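Column lengths, and why I stopped cutting from the bottom

The November issue of the Flerora went to the printer at twenty to five, with both student columns at the right length and no text hidden behind the advert for driving lessons. I want to write down how the columns page is put together now, mainly so that whoever takes it over at Kasau next year has something to work from. The old notes were a single sheet taped inside a cupboard door, and they described software we no longer have.

The Flerora is the school paper. It comes out once a half-term, is printed on newsprint by Flandik, and carries two student columns on the page before sport. Each column runs to 320 words. That figure comes from the page: it is what fits in the box at our body size with a headline over two lines, a byline and a small head-and-shoulders picture. If the picture is left out, the space goes to a pull quote and the word count stays the same.

When I started, the columns came in at any length the writer liked. The editor cut them from the bottom until they fitted, as one would with a news report. A news report is built to take it. The least important paragraph is at the end, and removing it costs the reader a detail. A column by a sixteen-year-old is built the other way round. It starts with the weather or the walk to school, gets to its subject in the third paragraph and says what it has to say in the last one. Cut from the bottom and you print the walk to school.

Wakana Yoshida's column on giving up the viola was the one that made me change the method. She had sent in a long and rather good piece. The version we printed stopped with her still on the bus with the instrument case, and two people asked her afterwards what had happened to the viola.

The method now is as follows. The writer sends a draft of any length. I read it once without marking it and write down, in one sentence, what I think it says. I send only that sentence back. If the writer agrees with it, we cut everything that does not lead there. If the writer does not agree, the draft needs another go before anyone talks about length. Most first drafts lose their opening paragraph at this stage. Some lose the opening two, and the third makes a perfectly serviceable start.

After that comes a cut for words. I do it in a fixed order because otherwise I drift into rewriting, and then it reads like me. First, anything said twice. Then sentences which announce that another sentence is coming. Then adverbs, then adjectives in pairs, where one of the two can usually go. Spelling and punctuation are left to the end. There is no point in correcting a comma in a paragraph that is about to be deleted. 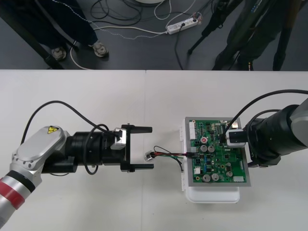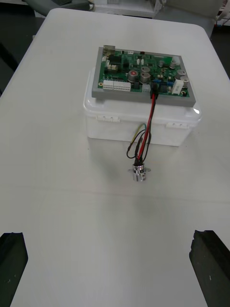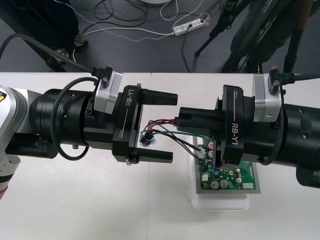
Green circuit board, white table, black grippers.

The headline is written last, and by the editor. Writers may suggest one. We allow 80 characters including spaces, and the layout template will refuse anything longer by turning the box red. Mabula, the layout program the school pays for, counts a dash as one character even when it prints as wide as two, so a headline with dashes in it can pass the check and still break on to a third line -- look at the page at full size before believing the box.

There are some other points about Mabula which are not in its help pages, or not where I could find them.

The text box for each column is linked to an overflow box off the side of the page. This is useful while editing, as the surplus words stay visible. It must be unlinked before export. In the September issue it was not, and Flandik's pre-print check rejected the file with a message about objects outside the bleed. The person on the telephone was patient about it. We lost the afternoon slot all the same and went out with the following morning's jobs.

Pasting from a phone brings in its own quotation marks. They look right on screen and print in a different typeface. Paste as plain text, then run the replacement under the Edit menu. Names with accents need checking by eye after the replacement has run. Nadja Bühler appeared once as Nadja B hler, with a gap you could have parked a bicycle in, and she has kept a copy.

Hyphenation should be switched off for the columns page. The boxes are narrow, and with hyphenation on we had four broken words in succession down the right-hand edge. With it off the lines are ragged, but they can be read.

On the question of who checks the final version: the writer does, on paper. I used to send a file and ask for a reply by the next day. Replies came back saying it was fine from people who plainly had not opened it. Now I print the page, hand it over at break and wait while it is read. It takes five minutes. Wakana found a missing "not" in her second column this way, in a sentence about whether the canteen ought to be cheaper, and the paper would have been on the wrong side of the argument for half a term.

I have been asked whether the limit could go up. Nadja in particular writes long, and what she writes is usually worth having. My answer so far has been that one column of double length would mean dropping the other, and there are more people wanting the space than there were last year. A longer version could go on the school website, where there is no box to fill. The trouble is that the website version would also need editing, and a loose 900 words takes me far more time than a tight page. If someone else wants to take on the website I would hand over my notes gladly.

Drafts for the next issue are due at the end of the month, by four o'clock. Send them as plain text in the body of the message. Attachments are accepted, though I will paste them into plain text anyway, and any italics will have to be put back by hand, so mark them with an underscore at each end of the word.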